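Search the handbook Search Clear

Skernport Manipulation Group
Bench Handbook, Section 9: Running a pick-and-sort session from the wrist camera

Maintained by Greer Urquhart. Last revised 28 October 2026.

9.1 What this section covers

You are about to run the part of the Zirna study that sounds easiest and eats the most afternoons. The method compares two ways of training a grasping policy: one that learns from wrist views with objects in them, and one that also learns from wrist views with nothing much to grasp. The second kind teaches the policy when to keep its fingers to itself. Most of us could have used the same lesson before our first day on the bench.

You will need the arm powered and homed (Section 4), the Lirkovar recorder running, and a divided storage bin with its contents. You will also need patience, for which there is no purchase code.

9.2 Laying out the objects

1. Clear the work surface of anything that is not in the session sheet. Mugs are not in the session sheet.

2. Wipe the surface. The old marks will stay where they are. Leave them. Two people have tried to polish them out and both made the glare worse.

3. Put the bin at the far side of the work area, with its compartments open to the arm. It need not be square to anything. We want it slightly askew from session to session, and this is the one job in the building where being slapdash counts as good technique.

4. Lay the loose pen cases on the surface between the bin and the gripper, long side running away from the arm. Leave enough room for a finger to go down either side of the target.

5. Mix the shapes. At least one case should have squared corners and at least one should be rounded. A tray of identical cases produces a policy that is superb at that tray.

6. Leave product labels on. The policy will fasten on to a barcode like a wasp on jam, and we would like to catch it doing so in training.

7. Drive the gripper to the approach pose with the fingers open and check the wrist view before you record anything.

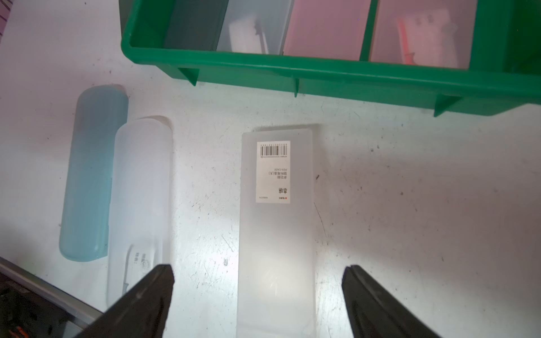 Fig. 9a. Wrist view at the approach pose: target case between the open fingers, two rounded cases to its left, divided bin beyond.

Note. Frosted and translucent cases are the hard ones, and they are meant to be. Under the bench light the brightest patch of glare likes to settle on the case you are trying to pick, and the edge detector then reports that the case has stopped existing. Do not tilt the lamp to help it. If you tilt the lamp you are measuring how good you are with lamps.

Caution. The fingers close on whatever is between them, and they don't check first whether it is yours. Keep hands off the work surface whenever the amber state shows on the controller.

9.3 Recording a pick

1. Start the recorder and wait for the tone. There are two tones. You want the one that goes up.

2. Type the session number and the target's name from the sheet. Spell it as the sheet does, even where the sheet is wrong. We have a whole folder of "pencase", "pen case" and "pne case", and the software believes they are three different objects.

3. Guide the arm down with the hand controller. Go slowly for the last stretch. A pick that looks dashing to a visitor is mostly blur to the camera.

4. Close, lift, hold still, and carry the case to the compartment named in the sheet.

5. Open the fingers and back straight out. Do not wiggle. Wiggling works, which is the trouble with it: the policy picks up the habit and then wiggles at everything.

6. Mark the attempt as good, poor or void. A dropped case is poor. A case that went into the wrong compartment is poor, however neatly it got there. Void is for when the recorder fell over, and it is not there to spare your feelings.

7. Keep the poor attempts. The study needs them, and it would be a strange sort of study that only filmed itself winning.

9.4 Recording views with nothing to pick

Step 9.3 is the bit people volunteer for. This is the other bit.

1. Move the loose objects out of the pick area. The bin stays.

2. Swing the wrist so that the bin sits well over to one side. Part of it may be out of view.

3. Let the background in. Walls, corners, joins and trim are all welcome. The busier the wall the better, and ours was painted by somebody with no fear of coral.

4. Leave the fingers open and in view at the bottom, as they would be during a real approach.

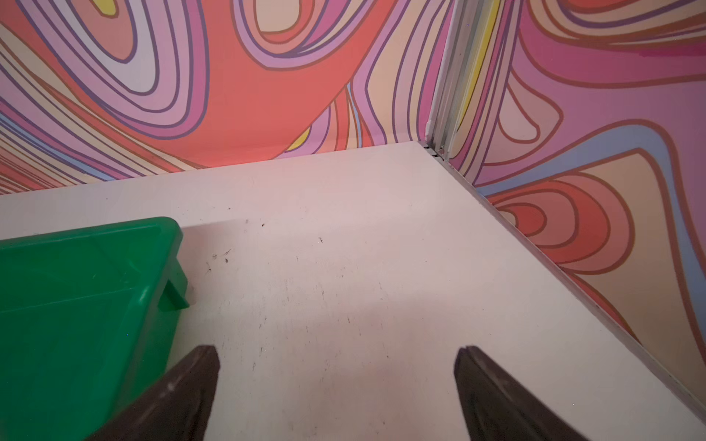 5. Hold the pose until the recorder gives its falling tone, then move to the next pose on the sheet. Vary the height as well as the angle. If every empty view comes from the same height, the policy learns that height and nothing else, and will cheerfully refuse to pick anything up from there for the rest of its days.

6. Label the clip "no target". Do not label it "empty", "nothing", "n/a" or, as happened in session 92, "boring".

Note. Small marks on the surface are useful in these clips. An untrained policy will happily try to pick up a scuff. The Vuorinen score in 9.5 charges it for each attempt.

9.5 Reading the results

The Vuorinen score is a plain tally with a grand name. The policy gains a point for lifting the named target, loses one for closing on anything else, and loses one for closing on thin air. Run it from the results screen once the session has finished copying across, and not before. A half-copied session gives a half-true score, usually a flattering one.

In the first full run, which used 344 recorded attempts, the policy trained without the "no target" clips closed on thin air more often than the one trained with them. That was the result we hoped for, so we distrusted it and ran the whole thing again with the bin moved. It came out the same way, though by a smaller margin. The margin shrank further when all the test cases were translucent, and we do not yet have a good account of why. Greer suspects the glare. The rest of the group suspects Greer's fondness for the glare.

What the score does not tell you is how close a miss was. A finger that lands just beside a case and one that goes off towards the wall lose the same single point. A fairer measure is due in December, along with the new cable guides, and the two have been promised together often enough to be regarded as a couple.

9.6 If things go wrong

The fingers stop short of the case. Check the surface height in the set-up file. Someone has changed it. It will say that you did.

The arm hovers over a label and will not commit. Let it time out, mark the attempt as poor, and carry on.

The recorder gives neither tone. Unmute it.

The policy tries to grasp the rim of the bin. Stop the run at once with the red button. The bin is heavier than the cases and the arm is no judge of this. Write down the pose before you clear the fault, as clearing the fault wipes it.

The score is perfect. See 9.5, paragraph one, and wait for the copying to finish.

9.7 Shutting down

1. Park the arm with the fingers open.

2. Return the loose cases to storage and note any that are cracked.

3. Stop the recorder, then close the lid. In that order.

4. Sign the sheet.

Shared 9 times
3 comments

benchrat: Step 3 of 9.4 should say which walls. I spent a morning recording the door.

Tamsin_L: Is the target name case-sensitive? I know how that sounds.

G. Urquhart: It is, and I know. The door clips are fine, keep them in, but please rename them to "no target".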